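Kikmont Neighbourhood News
February issue

Medicine cupboard clear-out: what to keep, what to bring in and what to do with the rest

The summer clear-out runs all through February at Kikmont Pharmacy, corner of Ternison Street and the arcade. Bring your old and unwanted medicines to the counter any time between 8.30 am and 5.30 pm and staff will take them off your hands. There is no charge, you don't need an appointment and it doesn't matter where you bought them. Last year residents handed over 180 bags, most of them in the final week, so if you can come early please do.

Pharmacist Gülizar Dursun is also giving a talk at Jesow Hall on the same subject. The notes below come from her handout, with a few additions from questions asked at last year's talk.

Where medicines are kept

Most homes have more than one stash. There is the main cupboard, then the bedside drawer, the handbag, the glovebox, the caravan and the esky bag that went to the beach at Christmas. Start by getting everything onto one table. It's a dull job and takes longer than you expect, mainly because of the loose blister strips.

The bathroom cabinet is a poor spot for tablets. Steam gets in every time someone has a shower, and the temperature goes up and down all day. The cupboard above the stove or kettle is no better. A high shelf in a linen cupboard or a bedroom wardrobe suits most households. Unless the label says otherwise, aim for somewhere below 25 degrees and dry. In a weatherboard house in February that may mean an inside wall on the south side.

Don't leave medicines in the car. A glovebox on a hot afternoon gets far beyond anything the label allows, and this goes for puffers and adrenaline injectors as well. If you carry an injector, keep it with you in an insulated pouch, well away from any ice brick.

Fridge items go on a middle shelf towards the centre. The door warms up whenever it's opened and the back wall can freeze. If a fridge medicine has been frozen, or has sat through a long power cut, ring the pharmacy before using it. After the January outages the shop took a lot of calls about insulin, and the answer depended on the product and on how long it had been out.

If children visit, even once or twice a year, the shelf should be at least 1.5 metres off the floor and the cupboard should have a child-resistant catch or lock. Handbags on the floor of the spare room are a common way for toddlers to find tablets. A child-resistant cap slows a child down but will not necessarily stop one.

Reading the dates

Check each item for an expiry date. It may be stamped into the end flap of the carton or pressed into the foil, and you'll often need a lamp held at an angle to read it. If only a month and year are given, the product is good to the end of that month.

Some things run out sooner once opened. Many eye drops need to go 28 days after opening. Antibiotic mixtures made up by the pharmacist last a week or two, depending on the product, and usually need the fridge. Creams in tubs pick up whatever was on the last set of fingers. Write the opening date on the container in permanent marker and you won't have to guess in June.

Angina sprays and tablets, puffers and adrenaline injectors deserve their own check. These are the ones people own for years without using and then need in a hurry. Put the expiry dates in your phone or on the kitchen calendar.

Throw out anything that has changed colour, smells odd, has crumbled or has separated when it shouldn't have. The same goes for any tablet you can't identify. Don't keep a mystery tablet in the hope it will come back to you.

Leftover antibiotics

Every clear-out turns up part-used courses of antibiotics. Sometimes the doctor changed the script halfway through, sometimes the person felt better and forgot. Either way the remainder shouldn't be saved for the next sore throat. Colds and flu are caused by viruses and antibiotics do nothing for them. Where an antibiotic is needed, half a packet of last year's may be the wrong kind or not enough of it. Take a course as your doctor or pharmacist has told you and return what is left over.

Please don't pass them on to family, either. A person can be allergic to a medicine that never bothered you, and penicillin allergy is common enough that every doctor asks about it. If you have an allergy, keep it written down on your medicines list and make sure whoever drives you to hospital knows where the list is.

Medicines bought or prescribed overseas

A good number of residents have medicines that came home in a suitcase, or that were left behind by visiting parents. These can all go in the return bin. The name of the active ingredient is the thing to look for, and it's often printed in English somewhere on the carton even when everything else is in another language. Strengths can be written differently too. A carton marked 0.25g holds the same strength as one marked 250 mg, and misreading a decimal point is an easy mistake late at night.

If you are still taking something prescribed overseas, bring it in with its carton and leaflet so it can be matched to what is available locally. Have the conversation before the last strip is finished. Gülizar speaks Turkish, and the shop can ring an interpreter for other languages.

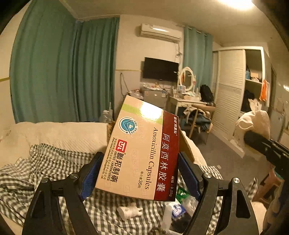 What you can return

The pharmacy will take tablets and capsules, liquids, creams, patches, drops, puffers, vitamins, herbal products and pet medicines. Prescription and over-the-counter are both fine. Leave tablets in their blister strips where you can. Outer cartons and leaflets can be flattened and put in the yellow-lid bin at home, which leaves more room in the return bin. Keep the carton on if it's the only thing that tells staff what is inside.

Liquids should stay in their own bottles with the lids done up. Please don't tip several into one jar. Put the bottles in a bag you don't want back and stand them upright on the way in.

If your name and address are on the pharmacy label and that worries you, black them out with a marker, but leave the name of the medicine showing.

What you can't return here

Needles, lancets and syringes must not go in the medicines bin. They need a proper sharps container, which the shop sells, and full containers go to the yellow drop box outside the community health centre on Palomino Road. Don't put sharps in a milk bottle and don't put them in any household bin.

Glass mercury thermometers, garden chemicals, pool chemicals and batteries are also a no. Ask at the council depot for the next household chemical day. Old reading glasses can go in the box beside the library desk.

Keep it out of the sink

Tablets flushed down the toilet or liquids poured down the sink end up in the waterways, as treatment plants aren't built to take them out. Putting them in the garbage has its own problems, including dogs. A labrador on Ternison Street spent a night at the vet last winter after getting into a bin bag with a box of anti-inflammatories in it. She is fine now. The bill was $738.

Putting things back

Once you know what is staying, the job is nearly done. Wipe out the shelf. Group things by person first and by purpose second, so that one person's blood pressure tablets can't be confused with another's. Pet medicines get their own container on a different shelf.

Look for doubles. Paracetamol is sold under many names and is also found in cold and flu products, so it is easy to take two lots without meaning to. The same happens when a script is filled with a different brand and the old box is still in the drawer. If you have two boxes and aren't sure whether they are the same medicine, read the active ingredient on each, and if you still aren't sure, bring both in.

Then write your list. Put down the name of each medicine, the strength, when you take it and what it's for. Include vitamins and anything from the health food shop. Keep one copy in your wallet and one on the fridge. Blank cards are available at the pharmacy counter and at the library.

People who take four or more regular medicines may be able to have a pharmacist sit down with them and go through the lot. Ask your GP or ask at the counter whether this would suit you.

The talk at Jesow Hall

Doors open at 10 am and the talk starts at 10.30. Tea and a biscuit afterwards, gold coin if you have one. The hall has a ramp on the car park side and the hearing loop has been repaired. You can bring a bag of returns with you and Gülizar will take it back to the shop. The session date is on the board outside the hall and in the pharmacy window.

Residents who can't get to the shop can leave a message at the counter by phone and the delivery driver will pick up a bag on the usual afternoon run. Please hand it to the driver in person and don't leave it on the verandah.

If someone has taken the wrong medicine or too much of one, ring the Poisons Information Centre on 13 11 26, any hour. If they have collapsed, are having a fit or are struggling to breathe, ring 000.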